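Packing and Sorting Assistants, Part Time
Werkatano, Lesness site

Werkatano rents out cups, plates and trays for children's parties, school events and company picnics. We are looking for two assistants to join the returns and packing room at Lesness. The job is open until filled, and we will start reading applications on Fri 9 October.

What you would do

Cups come back to us in mixed crates. You check each one for cracks and stains, send it through the washer, and stand it upright in a clear tray for the next order. You also print packing slips, tape boxes and keep the shelves labeled. A standard party order is 100 cups in mixed colors. Larger orders go up to 1000 and are packed by two people.

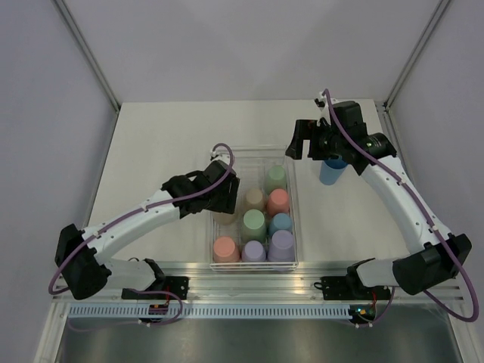

Pastel cups standing in a clear tray, with spaces still open toward the back.

Customers choose their colors, so you need to be able to tell similar shades apart under indoor light. Beige and salmon pink get mixed up the most, then lavender and purple. We do a short color check at the interview.

What we ask

You can stand for most of a four-hour shift and lift a full crate. You show up on time and can read an order sheet in English. Experience in a kitchen, warehouse or store is useful but not required. Training takes two shifts and is paid.

Hours

Mornings or afternoons, five days a week. June is our busiest month and we do not approve vacation then.

How to apply

Send a resume or a short letter to Zawadi Khaemba, Returns Room, Werkatano, 2422 Grendeck Road, Lesness. Put job number 267 on the envelope. You can also drop it off at the front desk. Ott Bite runs the afternoon shift and can show you the room if you ask ahead.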